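# The Joy of a Big Gray Bin

I came to Sirthorpe on a Friday to write about shelving and left in love with bins. Big ones, open on top, gray, with walls that slant outward!

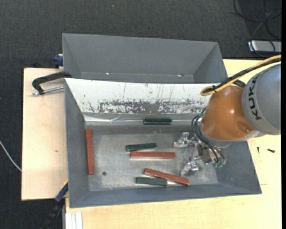 The appeal starts with those walls. A straight-sided box hides things in its corners, and you end up digging with your fingertips. A slanted one lets your hand (and your eye) slide right down to the floor. Toss in a few blocks and you can find every one of them at a glance.

Then there's the wear, which I love. Scuffs, scrapes, long thin scratches down a white panel – a bin like that has a face. At Plovari, a secondhand shop on Quaye Street, the new ones go for $39 and the battered ones for $31, and I'd take battered every time. They have more than 10 in the back room, and I looked at all of them.

My advice for a workshop or a playroom is to buy two and stand them one behind the other on a good solid table. Fill the front one. Leave the back one empty for sorting, and try very hard not to let it become the place where mail goes. Mine lasted five days.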